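May - wash notes, cotton jersey, shrinkage again

Started 8:40, machine two still slow to fill. Wrote it on the whiteboard, last note about it is still up there so now there's a pair.

Question for this round is the same as before. Does the Kereama jersey shrink because of the wash or because of the dryer. Olwood say their finishing takes care of it and the leftover is all dryer heat. Don't believe it yet. Fabric weight on the sheet is 186 gsm, ours came out the same on the cutter, so at least we're talking about the same cloth.

Cut seven squares, marked them with the laundry pen, not the blue one (blue one bleeds, see the mess in the April pages). Marks measured before anything got wet. Lengthwise arrow on every piece this time. Last time I had to guess from the knit under the loupe and got one wrong, whole row of numbers swapped.

Wash: warm, normal spin, ballast towels to make up the load. Giroslow liquid, flat capful. No softener. Drindale tap water, which is hard, and I keep meaning to do a set with softened water and keep not doing it.

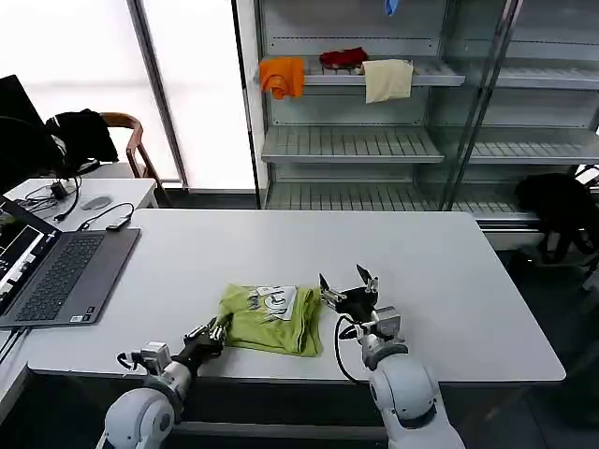
Split after the wash. Four pieces line dried, rest in the dryer on medium till the sensor cut out. Let them all sit overnight on the mesh before measuring. That bit matters more than I thought. Measured one straight off the line by mistake and it read longer than it did before washing, which is the weight of the water pulling on it. Crossed out.

What I got:

Line dried pieces came in short lengthwise already. Not a lot but all of them, same direction. Width hardly moved, one went slightly wider.
Dryer pieces shorter again. Width down too this time.
So both. Wash does some, dryer does the rest, and the Olwood line about it being all heat doesn't hold up on this roll anyway.

Other thing, edges curl so badly after the dryer that the corner marks are hard to find. Weights on the corners help but you can stretch it without noticing. Using the glass plate from now on. Put it down, don't slide it.

Lint trap had a fair bit of green in it. Dont know if that's the jersey or the old towels. Should have cleaned it first, didn't.

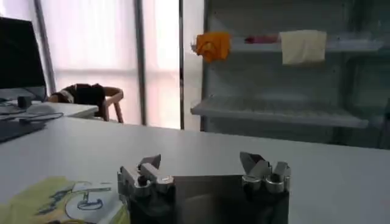
Gripper fingers, close up.

Second wash on the same pieces, 1:15. Same settings, same capful. Wanted to see if the line dried ones keep going or settle. Sat with the twist problem while it ran. Two of the squares have gone into a lean, the side edges aren't at right angles to the bottom any more. Classic single jersey, the yarn wants to untwist and takes the whole cloth round with it. On a finished shirt you'd see the side seam wandering to the front. Measured the lean off the glass plate with the set square and it's worse on the dryer pieces, no surprise.

Not sure the template is big enough for this. Small squares exagerate the edges. A whole sewn tube would tell us more, closed on the sides like a real body, and then the seam does the work of showing the lean.

Second wash numbers: line dried barely changed. Dryer ones lost a bit more length. Didn't do width, ran out of time, it's on the list.

Left this page open on the bench over lunch and came back to pencil in the margin.

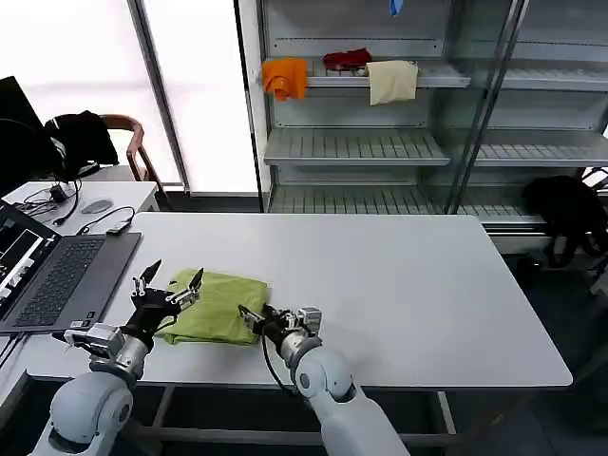 Shona Gilchrist: you're drying the two groups differently but also handling them differently. Hung by one edge, the line pieces get stretched lengthwise the whole time they drip. Dry a set flat before you send Olwood anything.

Fair. Means the line dried shrinkage is probably worse than I wrote down. Flat set tomorrow on the mesh, same roll, next to the first cuts. Need to check there's enough left past the crease.

Also to do: width on second wash. Clean lint trap BEFORE. Ask Olwood which direction they steam. More laundry pens.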